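4.3 Setting Up and Loading the Block Bin

This section applies to the open-topped metal bins supplied with the Hedlund sorting station at Nusstead. It should be read together with Section 4.2 (Floor Marking and Bin Position) and Section 6 (Cleaning). Questions about the contents of this section may be directed to Vlasta Hoxha, Training Stores, Dadcombe.

Before you begin

Confirm that the station has been isolated in accordance with Section 2. No person may reach into the bin, lean over the rim or place blocks by hand while the station is energized.

You will need:
One empty bin, inspected
Blocks from the Odeo set, in both colours
A dry lint-free cloth
The bin record sheet (Form 30)

Preparing the bin

1. Place the bin on its floor marks and check that it sits level. A bin that rocks must be returned to stores.

2. Run a gloved hand along the inside of all four walls and the top of the rim. Report any burr, split or raised edge.

3. Wipe the floor of the bin. Scuffs and surface scratches in the grey metal are normal wear and do not need to be recorded. Dents deep enough to tilt a block must be recorded.

4. Remove packing material, labels and tape residue. Small pieces of clear tape are easily missed in the corners.

NOTE: Do not line the bin with paper, foam or rubber matting. Lining changes the way the blocks settle and will make the session records unusable for comparison.

Loading the blocks

5. Check each block before loading. Set aside any block with a chipped corner or a loose face.

6. Lower the blocks to the floor of the bin by hand, green and red together. Do not drop or tip them from the carton.

7. Lay the blocks at differing angles. A block may rest along the base of a wall, but should not be wedged into a corner or stood on end.

8. Leave bare floor visible between the blocks. For a first session the blocks should form a single layer.

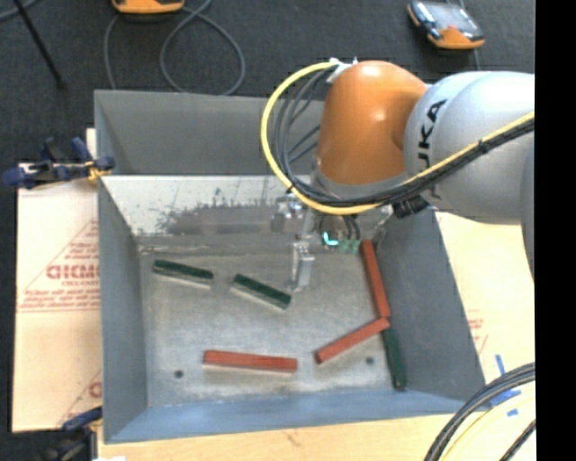
Figure 4-6. Bin with green and red blocks on the floor, station arm reaching in.

9. Step back behind the marked line and complete the top half of Form 30. Enter the bin number, the number of blocks of each colour and your initials.

10. Restore the station as described in Section 2.

CAUTION: Each block carton weighs more than it appears to. Cartons marked 84 or 166 must be lifted by two people. Use the low trolley for any move beyond the station area.

Unloading and storage

Isolate the station again before removing any block. Take the blocks out singly, starting with those nearest the front wall, and return them to the carton by colour. Damaged blocks go in the quarantine tray with a completed tag - they are not to be put back in the carton under any circumstances.

Empty bins may be stacked to a height of 80 cm, rims down, on the lower rack only. Completed copies of Form 30 are to be forwarded to Ferdinand Nägeli at the end of each session. Replacement blocks are ordered through stores in January, and requests received after that month will be held over to the following year.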